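Search this site
Ask the community
Go

Kitchen table finish has gone yellow in one area – strip it or paint over?

Posted by Vernon Fehr, September

I have a white painted table from Furnen that I bought secondhand for the kitchen in our rental on Brovik Street. The top has started to yellow on the end nearest the stove. The rest of it is still a decent white. The seller told me it had been repainted at least once, but he didn't know what was used.

I have tried dish soap and warm water, then baking soda paste, then a melamine sponge. The sponge took the shine off a patch the size of my hand and the yellow is still there. I don't want to keep rubbing and go through to bare wood.

My questions are whether the yellow can be cleaned off at all, and if not, whether I have to strip the whole top or can sand lightly and paint over it. A local refinisher quoted me $899, and that is more than I would pay for a new table. I have a random orbit sander and a spare weekend. I do not have a garage, so anything with strong fumes has to be done on the back porch.

Agnes Nyberg
Member, 1,615 posts

If the melamine sponge didn't shift it, the color is in the paint and no cleaner will take it out. Oil-based white paint yellows with age, and it goes faster near heat or in a spot that doesn't get much daylight. Cooking grease makes it worse, but grease comes off with soap. Stop scrubbing.

You don't have to strip it. Stripping is for paint that is peeling, or so thick that the edges have gone round. If yours is stuck down well, you can go over it.

First find out what is on there. Put some denatured alcohol on a cotton ball and rub an underside corner for a minute. If color comes off on the cotton, it is most likely latex. If nothing comes off, treat it as oil. If the table is old enough that there could be lead under the newer coats, get a test kit from the hardware store before you put a sander anywhere near it.
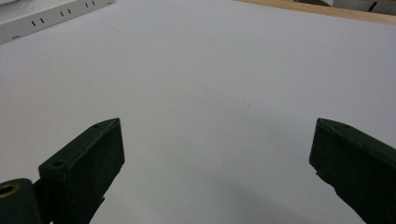 Wash the top with a degreaser and rinse it twice. Let it dry overnight. Then sand with 150 grit until the shine is gone everywhere, and finish with 220. You are only scratching the surface so the primer has something to hold. Wipe it down with a damp cloth and let it dry again.

Use a shellac-based primer. It sticks to oil and latex both, and it blocks the yellow from coming through. It does smell, so the porch is the right place for it. One coat is usually enough, two over the yellow end.

For the top coat I use a water-based enamel, the kind sold for cabinets and trim. Two thin coats with a foam roller, and a light pass with 220 in between. I did a desk this way 17 months ago and it is still white, though it doesn't sit by a stove.

The part people get wrong is the waiting. The can will say dry in four hours. That is dry to the touch. Keep hot dishes off it for three weeks if you can stand it, and don't put a plastic tablecloth on it in that time or it will stick.

hailu_17

Just sand it and use spray paint. I did mine in an afternoon.

Cletness

I would not spray a kitchen table. It goes on thin and the first wet glass leaves a ring. Agnes has it right, but I'd add a few things.

Take the top off the legs if it unscrews. It is a lot easier to get an even coat on the edges. Mark which leg went where with masking tape.

You'll want the sander for the flat part only. Do the edges by hand, they go through to wood in no time with a machine. 

Also, two whites are never the same. If you paint only the top, the legs are going to look cream next to it. Either do the lot or pick a different color for the top on purpose. My sister did hers gray and left the legs alone – looks fine. She spent well under $200 with the primer, and half of that was brushes and rollers she didn't have.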